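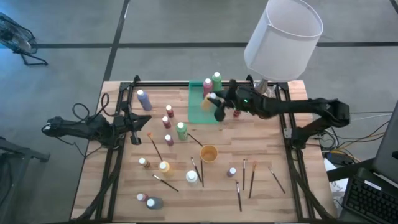 先週の水曜日、仕事を早めに切り上げて、友人のアマド(Amado Tolentino、うちの近所でずっと額縁屋をやっている人です)とお茶を飲んでいたら、こんなことを聞かれました。「それで、機械はいつになったらうちの片づけをしてくれるの?」

このブログを前から読んでくださっている方はご存じのとおり、私はロボットの話になると長いです。アマドもそれを知っていて、聞いた直後にちょっと後悔した顔をしていました。コーヒーが冷めるまで話して、それでも話し足りなかったので、続きをここに書いておきます。お茶でも淹れて、のんびり読んでいただければと思います。

まず、家事と言ってもいろいろあります。食器洗い機も洗濯機も、考えてみれば立派に家事をする機械ですよね。我が家の洗濯機は買って13年になりますが、文句ひとつ言わずに回っています(脱水のときだけ少し歩きますが)。ただ、汚れものを集めて入れるところと、終わったものを出して干してたたむところは、相変わらず私の担当です。箱の中のことは機械がやってくれて、箱の外のことは人間がやる。この線が、何十年もあまり動いていないのです。

で、その箱の外の代表選手が「片づけ」だと私は思っています。

たとえば絵の具の片づけ。うちは子どもが小さかったころ、週末になると食卓が画材屋の棚をひっくり返したようになっていました。白いキャップのボトルがあっちに立ち、こっちに立ち、そのあいだに筆が何本も、てんでんばらばらの向きで転がっている。ボトルはトレーに、筆はコップに。言葉にすればそれだけの仕事で、五歳の子でも(やる気さえあれば)できます。やる気があったことは、ほとんどありませんでしたけれど。

これを二本の腕を持つロボットにやらせるとなると、まあ、ずいぶん違った風景になります。緑の半透明のトレーがあって、黄色がかったオレンジのボトルを黒い指が二本でつまんでいる、あの一瞬を見て、アマドは「なんだ、できてるじゃない」と言いました。私も最初はそう思うんです、いつも。でも、つかむというのは仕事のうちのほんの一部で、そのあと倒さずに立てて、先に立っている隣のボトルにぶつけずに手を離して、そこでやっと一本です。テーブルにはまだ茶色も黄色も白も、くすんだ藤色の小さいのも待っています。背の高さもばらばらで、高いのと低いのとでは指を下ろす深さから変えなければいけません。

それでも、ボトルはまだいいほうだと思います。立っていてくれますから。上からでも横からでも、同じような形でつかめます。

問題は筆です。筆は細くて、平らなところに寝ています。人間なら爪をひっかけるとか、端まで転がしてすくうとか、指の腹でちょっと押さえて浮かせるとか、自分でも気づかないうちにやっていますよね。私はアマドと話しながら、喫茶店のスプーンで試してみたのですが、毎回やり方が違っていて我ながら驚きました。二本指でこれをやるには、まずどちら向きに寝ているかを見て、手首をそれに合わせて回して、テーブルすれすれまで下ろさないといけません。そして拾えたとしても、今度はコップの口に上から差し込むために、寝ていたものを立てる必要があります。オレンジ色のコップがひとつ真ん中にあって、そのすぐ手前に二本の筆がくっつくように寝ているなんて、私がロボットだったら見なかったことにしたい配置です。二本いっぺんにつまんでしまいそうですし、あわてるとコップのほうを倒しそうですし。

腕が二本あるのだから、片方でコップを押さえて、もう片方で差せばいいじゃないか、というのがアマドの意見でした。さすが毎日手を使う仕事の人です。額縁の角を合わせるとき、左手はずっと押さえ役なのだそうです。私もこの考えは好きなのですが、二本の腕に息を合わせてもらうのは、一本ずつ動かすよりずっと難しいはずです。人間だって、左手と右手の相談がうまくいかない日はありますし(私は卵を割るときがそうです)。

少し前に、Skistleyという小さな工房を見学させてもらったことがあります。木のおもちゃを作っているところで、箱詰めの一部に機械の腕を使っていました。こちらはもう、見ていて気持ちがいいくらいの働きぶりでした。同じ積み木が、同じ向きで、同じ場所に来る。それを8個ずつ箱に入れていく。担当の方に、積み木がばらばらに来たらどうなりますかと聞いてみたら、「それは私がやります」と笑って、機械の横に置いた丸椅子を指さされました。その椅子の座面がよく使いこまれていて、私は帰りの電車でもそのことばかり考えていました。

工場では、ものが来る向きや場所をそろえて、仕事のほうを機械に合わせることができます。でも家ではそうはいきません。筆をいつも同じ向きに置いてくれる家族なんて、少なくとも我が家にはいませんでした。散らかっているから片づけるわけで、散らかり方を決めておけるなら、最初から苦労はないのです。

では、いつになったら頼めるのか。アマドには「テーブルひとつ分なら、5年くらいで見られるものになるんじゃないかな」と答えました。根拠はありません。見ていてそんな気がする、というだけです。速さはあまり気にしていません。夜のあいだにゆっくりやってくれればいいので、私なら5分で済むところに2時間近くかかったって、こちらは寝ているのですから。気になるのは、最後の一本をあきらめずに拾ってくれるかどうかと、キャップのゆるんだボトルを強く握ってしまわないかどうかです。前に自分でそれをやって、壁紙に緑色の点々をつけたことがあります。まだうっすら残っています。

アマドは「テーブルひとつ分じゃなあ」と不満そうでした。彼の店の作業台を知っている人ならわかると思いますが、あれは人間にも難しいです。釘と、糊と、マットの切れ端と、なぜか乾電池。あれを任せられる機械が出てきたら、私が真っ先に見に行きます。

そうそう、前回の記事のコメントで、洗濯物たたみのことも書いてほしいという声をいただきました。布の話は布の話でまた長くなるので、次に書きますね。靴下だけでひと記事いけそうです。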